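Clarnex Mini Brush and Pan Set: four weeks on the bench

Posted Dec 11, 2023

I bought the Clarnex set to replace a full-size dustpan that was too big for tabletop work. I sort dried beans and seed for a small swap table in Weltidcombe, and every session ends with small things rolled into places they shouldn't be. A vacuum is no use if you want to keep what you pick up.

The set is a hand brush and a shallow pan, sold together. The bristles on mine were stiff for the first week and shed two or three hairs. They have softened since. The pan has a raised rim, high enough that a scoop of beans stays put when you carry it level. Tip it more than a little and they roll straight to the open end.

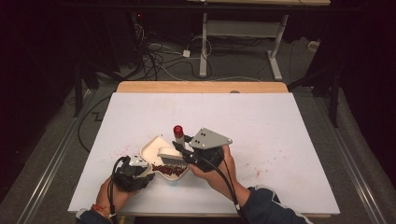

Austra Lapiņa wrote in to say she has used the same set for lentils since last winter and finds the lip too thick for anything that small. Her fix is to lay a sheet of paper under the front of the pan and sweep over it.

I tried the paper and it works for lentils. With kidney beans I don't bother. I spilled 100 of them on a flat board as a test and had them all back in the pan in four strokes. On bare wood with a visible grain it took six.

Fine dust is the weak point. Crumbs of bean skin stay on the board after the beans are gone, and the brush mostly pushes them around. A damp cloth is quicker.

Compared with the Osmont set I had before, the Clarnex brush is shorter and easier to steer around jars and pens. The Osmont pan holds more. Neither one stands up on its own for storage, so mine lives in a drawer.

Both pieces wash in warm soapy water. Let the brush dry with the bristles down or water collects at the base.

Good for beans, peas and large seed. For flour or spices, look at something with a rubber edge.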